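How I finally sorted out my household paperwork (and how you can too)

I've put off writing this up for ages, mostly because I only got the system working properly in June and wanted to be sure it would stick. It has! If you've got a heap of bills, warranties, old letters and takeaway menus somewhere in the house, this is the way I'd tackle it. Set aside a morning, put the kettle on and don't try to do it with the telly going. 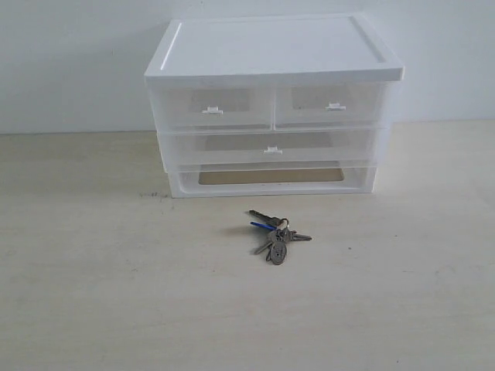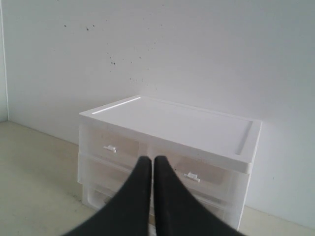
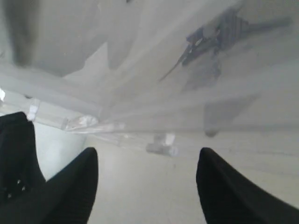
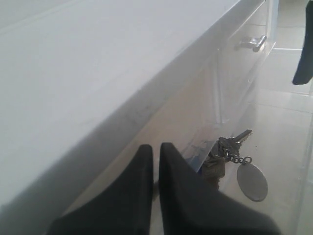

Small drawers with keys on the table (first), the same sort of white unit again (second), crumpled plastic (third), drawer front with its metal handle (fourth).

What you'll need

A table you can cover completely. A packet of cheap card folders, a marker pen, a recycling bag and a second bag for anything with your account details on it. I also use a pocket notebook for the jobs that crop up as you go, and there will be plenty of them. You don't need a label maker. I bought one from Golent years ago and I've spent more time changing the tape than printing labels.

Step 1: Get it all in one place

Go round the house and bring every bit of paper to the table. Check coat pockets, the car, the shelf over the radiator, inside cookery books (that's where I found our boiler guarantee). Don't read anything yet. I know it's tempting, and I lost a good half hour to a box of old postcards from Flundanport, but you really do want the whole lot in front of you before you start.

Step 2: The fast sort

Pick up each piece and put it on one of these piles:

Keep for good
Keep for now
Needs doing
Out

Go quickly. If you're dithering for more than a few seconds, it goes in Keep for now and you can argue with yourself about it later. My first go left me with 510 sheets in the Out pile, which I know because I was weighing up whether to buy a shredder and wanted to see how long it would take. (The answer was too long. I borrowed a bigger one.)

Step 3: Keep for good

Birth and marriage certificates, house deeds, wills, pension letters, exam certificates, anything with an official seal on it. Give each person in the house their own folder and have one more for the house itself. These go somewhere dry, ideally not the loft. Ours was in the loft when we lived in Leluscombe and half the envelopes had glued themselves shut from the damp.

Step 4: Keep for now

Bank statements, payslips, tax papers, insurance, receipts for anything still under guarantee. Check how long you need to hold on to tax records where you live, as it's different if you're self-employed. I write the throw-away month on the front of the folder in big letters, so I'm not going through it all again next time.

With appliances, staple the receipt to the front page of the manual. If the manual's online you can chuck the paper one, but keep the receipt and scribble the model number on it. Till receipts fade horribly, so take a photocopy of anything that cost you real money.

Step 5: Needs doing

This pile gets one folder and it lives where you'll see it. Mine's next to the bread bin. Write the jobs in your notebook, quickest first, and do at least 2 of them before you clear the table. Ring the dentist, cancel the thing you meant to cancel. I found a form for a refund of 130 from Iturra, our old broadband people, that I'd filled in and never posted. Very annoying, and very nice when it came through.

Step 6: Out

Tear off or shred anything with your name plus an account number. Plain envelopes go in the recycling, though round our way they like the plastic windows taken out first. Shredded paper can be awkward because some councils won't take it loose, so have a look at their website. It's good in the compost heap too, mixed in with the wet kitchen stuff.

Step 7: Scanning, if you fancy it

I scanned the Keep for good folders and nothing else. A friend of mine did everything she owned and ended up with some 2,000 files all called "scan", which was no help to anyone. Name each one as you go: year first, then what it is, then whose it is. So "2019 passport renewal mum" and so on. Save a copy somewhere outside the house.

Keeping it going

Open the post standing up, next to the recycling. Anything that survives goes straight in the bread bin folder, and I empty that at the end of the month with a cup of tea. It takes me about twenty minutes, a bit more in spring when all the insurance comes due at once.

Next I'm doing the photographs, which are in a much worse state, so if you've got a good way of working out what year a picture was taken, please leave it in the comments.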